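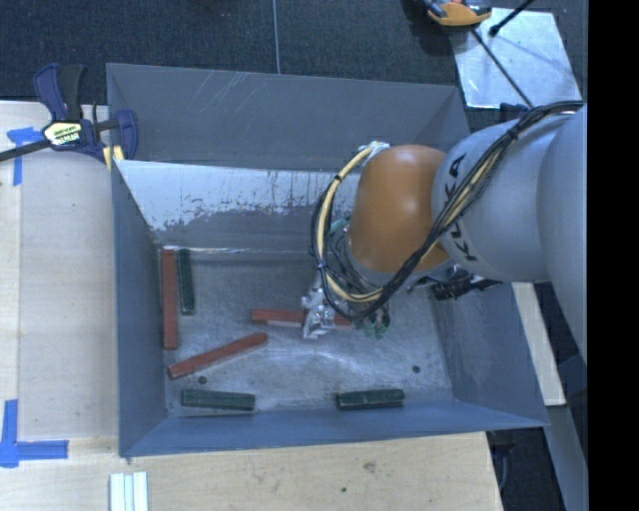

Search products
Enter keyword or code

Polado Campaign Lectern, folding model
Updated in May by Papadakis, product desk

The Polado is a folding lectern for candidates who speak in many halls during one campaign. It is made by Destisari and we sell it to party branches, independent candidates and councils across the country. Many of our customers hire it first for a local debate and buy it later, before the federal election.

The top is wide enough for two open pages of a speech, with a low edge so the paper does not slide. The front panel accepts a printed sign with the colours and the name of the candidate. Signs are changed from behind, without tools – this is useful when several candidates share the same stage.

Folded, the lectern goes in the boot of a normal car. One person can set it up in 4 minutes.

Weight: 6 kg
Width of top: 60 cm
Finish: matt grey or white
In the bag: lectern, sign holder, microphone clip

The microphone itself is not included. For town hall evenings we recommend to order also the Pidberg lamp, which fastens to the top edge and does not shine in the eyes of the first row.

Orders received before noon on Wednesday leave our warehouse the same week. In the weeks before polling day please order earlier, as the hire stock is usually booked by the parties. Printing of signs is charged separately, and every sign must carry the authorisation line which the electoral rules ask for. We do not write this text for you, so please send it with your artwork.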